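Block Party at Deron: 982 Grasps and Counting

If you walked past the back bay on Monday and heard somebody cheering at a bin of bricks, that was us! The Gotis project has moved from planning into real data gathering, and we wanted to share where things stand while it's all fresh.

For those who missed the last issue, Gotis is our attempt at a picking system that learns from examples. There's no hand-written rule for "block against the wall" or "block lying across another part." We steer the arm through a pick, record everything (joint positions, gripper state, camera view), tag it as good or bad, and go again. The model then trains on the pile. Our first target was 500 recorded grasps, and we honestly thought that would take us most of October. As of this writing we have 982, and the good ones and the bad ones are both being kept. Violeta Saavedra, who runs the sessions, is very firm about the bad ones. A slipped grip with a proper label is worth a lot to a learner that has mostly been fed success.
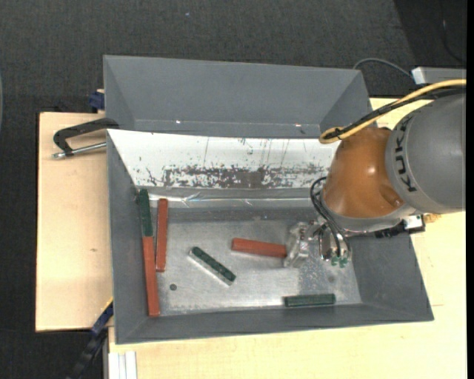 The hard cases are the fun ones. A block out in the open with space on both sides is easy, and early on we had far too many of those, because it's tempting to tidy up between picks. Now we don't tidy. The operator tips the blocks back in and takes whatever comes – walls, corners, two pieces end to end, all of it. Blocks flat against a side are still the worst, as there's nowhere for the second finger to go. Violeta found that nudging the block away from the wall first and then gripping works well, so we've started recording the nudge as its own kind of example. We're really curious to see if the model picks that up and uses it in spots where we never showed it!

We also changed how we label. The old form had 33 possible tags, and two people looking at the same pick would rarely choose the same one. The new form has 11, and agreement between labelers is much better already. The older recordings are being retagged in Pideck, a session at a time, so please don't train on anything from the first two weeks until the note in the shared folder says it's ready.

Next up is a first training run, then a test with shapes the system hasn't met. The Toledo office has promised us a box of odd parts for that (bring on the weird ones). If you'd like to steer the arm for an hour, we have open slots most afternoons, and beginners are very welcome – new hands make different choices, and the data is better for it. Send Violeta a message and she'll find you a time.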